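**January 2018**

I finally made it to the open day at Wondura, and I'm still a bit giddy about it. If you sew, draw, collect hats or just like seeing where clothes begin, put it on your list for next time. I had meant to stay an hour. I stayed until they started stacking the chairs, and I would have stayed longer if my bus back to Radbridge hadn't been the last one.

The building is on the old mill road in Goretitz, up a flight of stairs that smells of steam and machine oil. You sign in at a desk on the landing, get a paper badge, and then you're pretty much free to wander. My badge was number 83, and it wasn't even lunchtime! There was coffee in a big urn and a plate of very good poppy seed rolls from Güler, the bakery across the street (go there too, and get the ones with lemon).

Jacqueline Langlois took our group around. She has been cutting patterns for 12 years and talks about sleeves the way other people talk about their grandchildren. We began in the fabric room, where the bolts are shelved by weight instead of by color. It looks like chaos until she explains it, and then you want to go home and rearrange your own closet. She let us feel two wools with our eyes shut and guess which one was meant for a coat. I got it wrong. So did nearly everyone else, so I don't feel too bad.

From there we went through to the studio, and this was the part I loved most. I'm a sucker for mannequins, and here they were crowded in together, fully dressed, as if they were waiting for a train. Bucket hats, jackets, a blue top I would have bought on the spot. I came around the corner and said "excuse me" to a bald one in a black jacket with a blue collar. Jacqueline says that happens to visitors all the time.

In front of them is the big brown table where the notes get written. I had expected screens everywhere, and what I found was a spiral notebook and a pencil. I write everything by hand myself, down to the grocery list, so you can imagine how pleased I was.

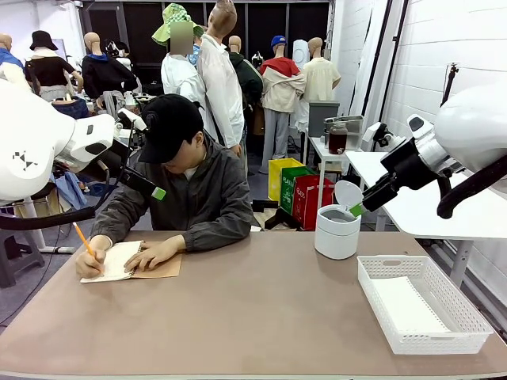
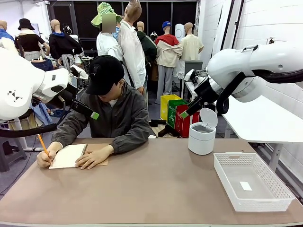 Jacqueline told us that every garment at Wondura gets its own handwritten page before anyone touches the scissors: what it's for, who might wear it, what went wrong with the last one. The finished notebooks go on a shelf by the window, and she pulled down an old one for us to pass around. Half the pages had swatches pinned to them. One just said "pockets!!" underlined so hard that the pencil had gone through the paper. I'd happily pay money for a printed copy of that notebook.

Somebody in our group asked why they use pencil, and she laughed and said they change their minds too much for ink. She also likes being able to see what was rubbed out. A hem length might get erased and rewritten three times, and the gray smudge warns the next person to measure again.

After that we had the hat corner. They had put out a block, some felt and a kettle, and you could try pulling a crown into shape over the steam. It's much harder work than it looks! Your hands get hot, the felt fights back, and then all of a sudden it gives and you've got something you could nearly put on your head. Mine came out lopsided. I brought it home anyway and it's sitting on the bookshelf as I type.

The last room was repairs, which I nearly skipped and am so glad I didn't. People can bring in things they bought years ago, and the studio mended 228 pieces last year. There was a rail of them waiting to go back, each with a tag saying what had been done. A child's raincoat had a new zipper. A man's jacket had been relined in the wildest orange stripe, and I kept opening it to have another look.

A few practical things if you're thinking of going. Entry was $5, and that covered the coffee and the felt. Wear shoes you can stand in, there are hardly any seats outside the hat corner. The stairs are steep, but there's a freight elevator around the back and they'll run it for you if you ask at the desk. Parking on the mill road is hopeless, so take the bus or leave the car by the church.

They're opening again in February, with a buttonhole class in the afternoon. I've already put my name down, and my sister's too, though I haven't told her yet.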